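Hivaswood dish rack review: six months on my worktop

I have owned more dish racks than any sane person should. The chrome one rusted, the bamboo one went black and furry underneath (I shudder even now), and the plastic one from my student days melted a bit when I stood it next to the hob. So when the Hivaswood folding rack went up to 394 on the shop's little "people are looking at this" counter I panicked and bought it, like a mug.

Let me get the moaning out of the way first. It arrived in a box big enough for a microwave, with 14 screws, a bag of rubber feet and an instruction sheet printed so small I had to take a photo of it on my phone and zoom in. You need 15 minutes to put it together if you're handy. I am not handy. I put one side on upside down, made a cup of tea, took it off again and found I'd got the feet on the wrong ends as well.

Once it's up, though, it's lovely! The wood is beech and it's been oiled properly, so water sits on top in beads and you can just wipe it. The slats are far enough apart for a pasta bowl, and the front row takes side plates without them all leaning on each other like drunks. Big dinner plates are fine as long as you put them at the back. Mugs go on the top rail and they do wobble a bit, so I wouldn't trust it with anything your gran left you.

The cutlery pot is the weak spot. It hooks on to the end with two bent wires, and when it's full it tips outwards and you get forks on the floor. I've ended up tying mine on with kitchen string. It looks daft but it's held since September. Teaspoons still slip through the hole in the bottom, and I can't for the life of me see why the hole is that size.

Then there's the tray, or the lack of one. The rack comes without anything underneath, and Hivaswood will sell you a drip tray for extra money, which I think is cheeky. If you've got a sink with a grooved drainboard moulded in, you won't need it at all. The rack stands on its feet over the grooves and the drips go back towards the basin by themselves, provided the thing was put in with a bit of a slope.

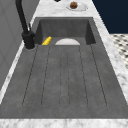

Dima Haddad wrote in to say she'd had the same rack for two years on a flat worktop with a folded tea towel under it, and that the towel was wet through every single night until she gave in and bought the tray. She also said the feet leave grey marks on pale stone and that bicarb on a damp cloth gets them off. I tried that on mine and she's right, it came up beautifully.

I borrowed the tray from my neighbour Imad to see what the fuss was about. It's all right. It's a thin metal thing with a spout at one corner, and the spout is too short, so unless you push it right over the edge of the sink the water creeps back underneath. The Pullent tray is cheaper and has a longer lip, and it fits under the Hivaswood rack with a whisker to spare. Get that one if you need one.

Folding it away is the bit I bought it for, and the bit I've done least. It goes flat to the width of a chopping board and slides down the side of the fridge. The hinges were stiff to begin with and squeaked like anything, but a dab of cooking oil sorted them out. Do take the cutlery pot off first. I forgot once and bent one of the hooks.

As for looking after it, I give it a scrub with a washing-up brush when I remember and stand it on its end by the back door to air. I oiled it again after four months. There's one dark patch starting on the bottom slat where the colander always goes, so I've started moving the colander about.

My sister has the Kamata steel rack and swears by it. It holds more, no question, and the mugs don't wobble, but it's heavy and it clatters, and it doesn't fold. If you've a big family and room to leave it out, go for the Kamata. For two people and a small kitchen I'd still pick mine.

Four stars from me. I've taken one off for the cutlery pot, and I've emailed them about the teaspoon hole. No answer yet.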